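The Laundry Can Wait

Every December the predictions come around, and every December one of them is that the robot butler is nearly ready. I have been writing about appliances long enough to have seen the self-folding closet, the ironing cabinet and the sock sorter. I still fold on the bed, with the radio on, and I expect to be doing it for a while.

So when Drekier, a home robotics startup with a rented floor above a carpet showroom, invited me to watch its two-armed machine do a load of wash, I said yes and packed a book. The machine is called Plonum. The company's brochure says it will "give families back their evenings." I wanted to know which evening, and at what hour it would be over.

The test was modest by the standards of anyone who owns a hamper. A couple of garments, a plastic basket, a front-loading washer. Pick up the basket, get it to the washer, put the clothes in, shut the door. My nephew does it for gas money, with his phone in the other hand.

What people leave out of the brochure is how much of laundry happens before the detergent. You have to carry a container that bends when you squeeze it. You have to find somewhere to set it down that leaves you room to open a door. Then you have to reach in among soft things that have no fixed shape and come out with one of them. None of this feels like a skill when you're doing it. Ask a machine to do it and each piece turns into somebody's thesis.

Carrying it, grabbing at it, and parking it on a chair by the washer:
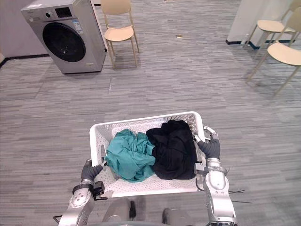
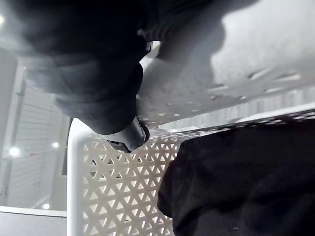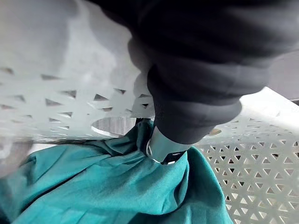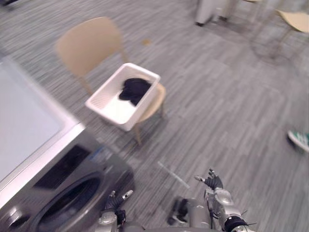 What the engineers see

Janaína Furtado runs manipulation work at Drekier, and she was better company than the brochure. She came to robots from a packaging line, where her job was getting suction cups to lift bags of frozen peas, and she has no patience for the word "butler."

"A box is a box every time you look at it," she told me. "A shirt is a new object each time you let go of it."

That is the whole trouble, as far as I can follow it. A factory arm can set the same windshield into the same opening all year. Somebody built the opening for it, bolted the arm to the floor and made sure each windshield arrives facing the right way. Clothes come in a heap. A black sweatshirt hides its own sleeves. The finger that closes on a fold might have one layer of cloth or four, or the cloth plus a bit of whatever is under it.

A basket makes things worse, which I hadn't considered. Those airy plastic walls full of little triangles are nice for damp towels, and they are also full of places for a fingertip to catch. Furtado says the ventilated kind is harder for her team than a plain tub. They use it on purpose, on the grounds that people own them.

The cameras at the wrists are supposed to help with this. They give the machine a close look at what its fingers are up to, and I asked to see what they see. I had pictured something like a surgeon's view. It is closer to looking for your glasses with your face in a pillow. There's cloth everywhere, a corner of the basket, and a fingertip poking out of the dark. I would not want to make decisions from it, and I have hands.

The 50-times question

I asked the question I always ask, the one that makes demo rooms go quiet: how often does it work? Furtado answered without looking at the press person, and I liked her for it. Her team's standard is 50 loads in a row with no human touching anything. They have not reached it. She wouldn't tell me the longest streak, and I took the refusal as a number of its own.

Consider what failure costs at home. If my dishwasher quits in the middle, I swear and wash the plates. If a machine with two metal arms quits while holding a basket, I have a machine with two metal arms standing between me and the washer. Someone has to get it unstuck. At Drekier that someone has an engineering degree. In my house it would be me, in a bathrobe, reading a help page.

And then there is speed. Furtado's target for a small load, basket to closed door, is five minutes. That's a target, mind you, and I do it in less than one, including the time it takes to check pockets. Plonum doesn't check pockets. I asked about that too. It's "on the road map," where I believe it will be very comfortable.

The usual reply is that speed doesn't matter if you aren't there. Let it take all afternoon. I think that's a fair point, and it would be fairer if the thing could be left alone.

Shop floors are not much further along

You might think industry has this licked. It has parts of it licked. I called Viklund, which washes sheets and uniforms for hotels, and spoke to a shift lead who has seen three generations of automation roll through her building. The tunnel washers are marvels. The ironers eat flat sheets at a pace that would frighten you. But between the truck and the first machine, people still stand at a belt and pull tangled linen apart by hand.

They tried a robot there. It was good at picking up a towel and bad at picking up only a towel. It went back after almost 3 months, and the people at the belt stayed where they were. She didn't sound smug. Separating is the job everyone wants off of, she said, and she would take a working machine tomorrow.

Bronusa, which sells a rival home robot, has a different answer: change the laundry. Its plan calls for special bags, tagged clothes and a washer with a powered door. I'm sure it works better. It also asks me to buy a new washer and put my T-shirts in uniform so that a robot can have an easier day. At some point the household is doing chores for the machine.

What would change my mind

I don't believe this is a hoax, and I don't want to sound as if I do. Two arms holding up a flexible basket together is a hard thing, and a few years ago I'd have been shown a video with the dull parts trimmed out. Drekier let me stand in the room with the dull parts. For a person who can't bend or lift, a slow and fussy helper could be worth a great deal, and I wish the companies talked about that customer more and about my evenings less.

But I would like to see a few things before anybody takes a deposit. Show me a fitted sheet. Show me a basket filled by a teenager, inside-out jeans and all, in a laundry room so narrow that the door hits the dryer. Show me the one wet sock stuck to the top of the drum, which has defeated me more than once. And give me the failure rate in print, next to the price, in the same size type.

Furtado thinks the picking will be solved before the tidying. Grabbing a garment is a matter of enough practice, in her view, and knowing that the red one will ruin the white ones is a matter of something else. I asked when she would let Plonum loose on her own clothes.

"The gym stuff, maybe next year," she said. "Nothing wool."

Drekier has no release date and has not set a price. The company says it will take 2 test households next, both of them employees'.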